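4.3 Enregistrer une démonstration en téléopération : la pelle à poussière

Avant de commencer, lisez la section 4.2. Oui, même vous. 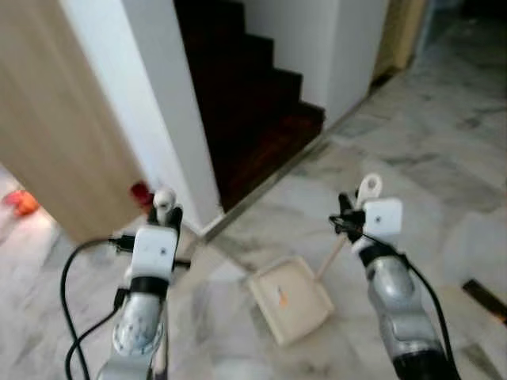
La tâche paraît modeste. Elle occupe pourtant à elle seule un tiers des courriels que reçoit Kimie Ikeda, au support Tronier, le lundi matin.

1. Posez la pelle à plat sur le sol, manche orienté vers le bras droit.

2. Enfilez les poignées de commande et attendez le double bip. Un seul bip signifie que le bras gauche boude : reprenez l'étape 1 de la section 4.2.

3. Approchez la pince droite du haut du manche, puis fermez-la lentement. Le robot apprendra vos gestes tels quels, hésitations et coups de coude compris.

4. Appuyez sur la pédale pour lancer l'enregistrement, soulevez la pelle, marquez un arrêt de 2 secondes, reposez-la.

5. Appuyez de nouveau sur la pédale. L'oubli de cette étape produit des fichiers de 400 Mo consacrés à votre pause café.

6. Répétez jusqu'à obtenir 20 démonstrations valides, en déplaçant un peu la pelle à chaque prise.

Remarque — Une prise ratée se supprime dans l'onglet Gokmont. Ne la gardez pas « pour la variété » : le robot n'a aucun sens de l'ironie et la reproduira consciencieusement.

Attention — Vérifiez que les câbles ont du mou des deux côtés avant tout mouvement ample. Ne téléopérez jamais le robot en direction d'un escalier, dans un sens comme dans l'autre. La garantie couvre beaucoup de choses, mais pas les marches.

Pour transférer les prises vers le serveur, passez à la section 4.4.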